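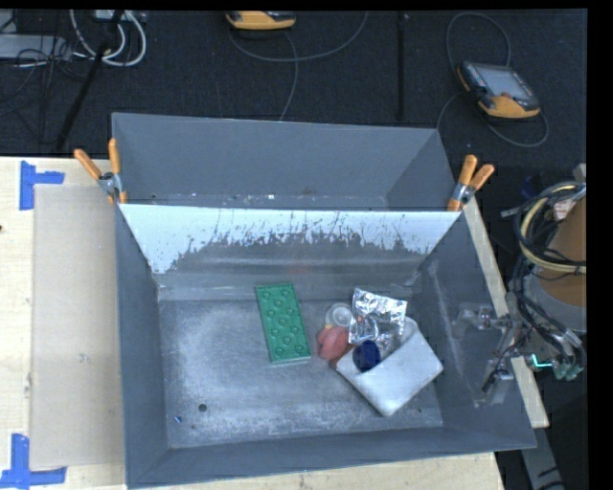 Fig. 1. Two-bin cell, front bin with a cluster right of center.

Week 5 notes: learning to grasp from your own mistakes

Last time we scored grasps with hand-written rules. The rules were fine on blocks and embarrassing on everything else. Today's method, which the course code calls Waltik, drops the rules and learns a score from past attempts.

Each attempt stores the picture before the grasp, the chosen point and angle, and one bit: held or dropped. A small network maps the first two to the third. At run time we score 190 candidate points and take the best one. That is the whole trick. The paper spends eleven pages on it.

Look at Fig. 1 again. The green studded block stands a little apart, so plenty of candidates near it are reasonable. The foil packet lies over part of the white package, and the foil is full of bright highlights. Depth readings on shiny foil are mostly fiction, so the network leans on color there - sometimes wisely.

Results on the Ovness test set, 60 clutter layouts:
Rules only: 31 cleared
Learned score, 730 training attempts: 47 cleared

Before you celebrate, note that training and test used the same objects. Brostard repeated the test with new ones and the gap shrank to 5 layouts. The slides used to leave this out.

For Tuesday: retrain without the angle input and plot the held rate. Then explain the plot in a paragraph, including the part you would prefer to skip.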